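3. Data Collection

The Halim policy is trained only on demonstrations recorded by teleoperation. The target was 1,000 episodes of a single task type: pick up a piece of produce and put it in a container. Episodes were recorded at the Carkton lab bench in blocks of up to 500, with the table cleared and reset between episodes. Object positions were drawn from a printed list so that operators did not drift toward easy layouts.

Each episode stores joint positions, gripper opening and the wrist camera stream. The wrist view was kept at low resolution to limit file size. The container, usually a colander, takes up much of the image once the arm is near it, and the produce can end up close to a corner.

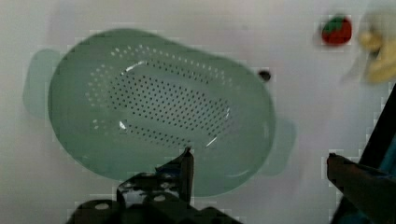

Episodes were labeled in Lotano with a start mark, a grasp mark and a release mark. An episode was rejected if the object left the wrist view for more than 4 seconds or if the operator regrasped more than once. Rejected episodes were kept in a separate folder and were not used in training.

Light-colored objects on the white table gave the most labeling disagreement. Section 4 repeats the training run without them. All settings for the recording script are listed in Appendix B, Table 7.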